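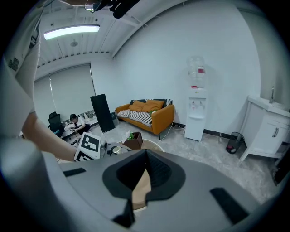 Vista de la cámara de la pinza manual. A la izquierda, cubo con marcador fiducial; al fondo, mesa redonda con taza y planta.

Skirnach-pose
Estimación de pose de la pinza a partir de vídeo de muñeca. Versión 4, 3/12/21.

Contenido
2,454 secuencias en interiores, repartidas en 8 carpetas por sala. Cada secuencia incluye vídeo, IMU a 100 Hz y un archivo poses.csv con la trayectoria en el sistema de referencia de la sala.

Uso
skirnach track --seq RUTA --calib calib.yaml --out poses.csv
La opción --mask aplica una máscara fija sobre la carcasa gris, que ocupa la mitad inferior de la vista. Sin ella, el extractor de puntos toma esquinas de las almohadillas negras y la trayectoria deriva.

Marcadores
El detector solo acepta cubos con calibración de caras en calib.yaml. Si el cubo se pierde, el filtro continúa con odometría visual y marca la fila con estado=2.

Problemas conocidos
Las paredes blancas lisas dan pocos puntos. Los fluorescentes encendidos provocan saltos de exposición en algunas secuencias de Trernia. El lector de Hanach no admite rutas con espacios.

Mantenimiento
Drahomíra Hubáček (seguimiento), Ieuan Prosser (calibración).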